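Leave the washer door open

By Maham Mughal

I have one house rule and my family hates it. The washer door stays open between loads. Wide open, not a polite crack.

My sister-in-law Hedvig Moen thinks it's ugly. She's right. A round door sticking out over the floor of a small laundry room is something you bang your shins on, usualy at 6 in the morning. I still say leave it. A shut door traps whatever water is sitting in the rubber, and then your towels smell like a pond.

Same goes for the basket. Put it on top of the machine and keep it there. One with holes in the sides. Mine used to live in the hallway at the Brikholm apartment and people dropped mail in it – mail, keys, once a sandwich. On top of the washer it only gets laundry.

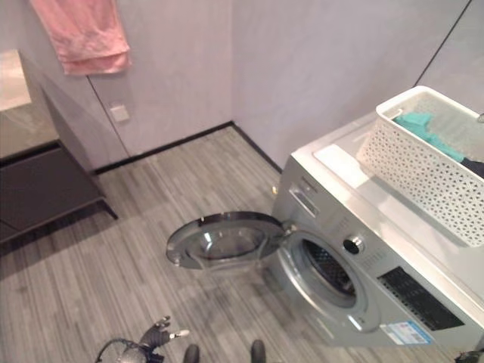
Dark things go last

Second gripe. Everybody sorts by color and stops there. Weight matters more. A heavy dark knit and a thin shirt shouldn't share a load, I don't care if they're both black. The shirt is done and the knit is still holding half the tub.

I ruined 2 good sweaters learning this. Hung them by the shoulders too, which was dumb, they grew sleeves down to my knees. Now thick stuff gets its own load on cold, then dries flat on a towel. Takes forever. Fine.

And look at the folds before you put anything away. Thick fabric hides damp in the creases, so open them up and stick your hand in. Malte Tiedemann wrote to me back in March to say this is fussy and that a dryer solves it. Maybe his does. My dryer cost 67 dollars secondhand and it solves nothing, it just makes teh collar hot.

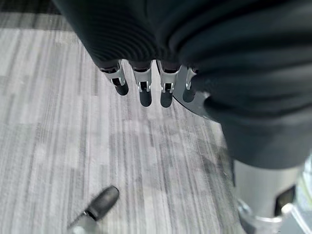
Heavy dark fabric with deep folds, ribbed on one part, over a gray striped floor.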